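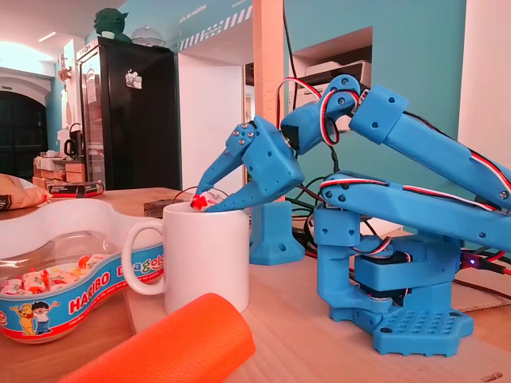 Siham Zein
Is your gripper getting a release command at all, or is the policy just never sending one? Post your action log if you've got it, otherwise we're all guessing.

Fair call, log's below. I'm training a small imitation policy in Jirnuta to put a lolly in a mug. Picking is fine. At the mug it hovers and the jaw value just wobbles near closed. I've got 2,000 training steps on it, chunk size at the default, and I've already recalibrated the servos (twice – my back hurts). 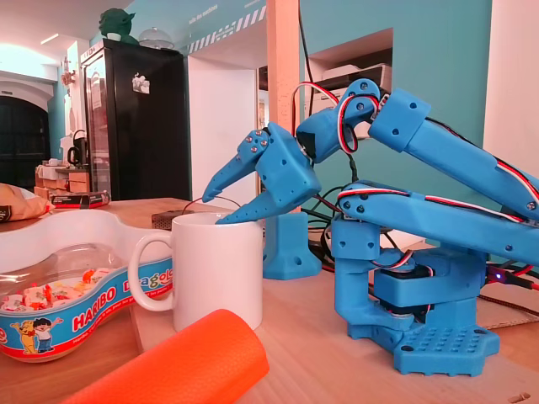
The predicted jaw value creeps towards open, then the next chunk comes in and drags it shut again. Is that a planning thing or did I stuff up the demos? I'm running the Divier driver if that matters.

Hsin-yi Lui
Sounds like your chunks are fighting each other. Execute more of each one before you re-plan, or turn on the temporal blending. Also trim your demos! If you sat still over the mug while recording, the policy learns to sit still too – mine did exactly that until I cut the pauses. And 2,000 steps is pretty short, so I'd keep training.

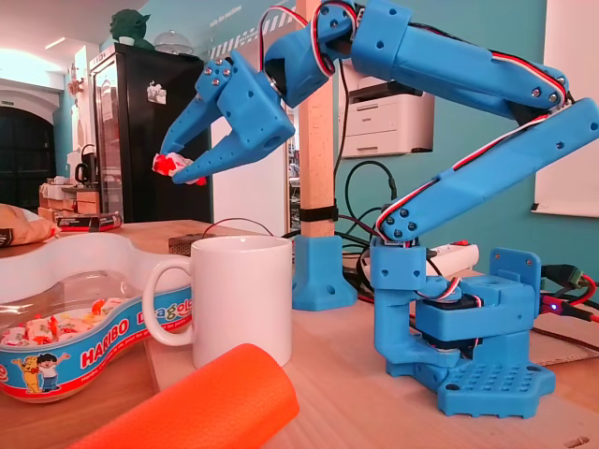
Candy held in the gripper, mug on the table.

Prarnunow
Had the same thing, updated the driver and it went away. No idea why, sorry.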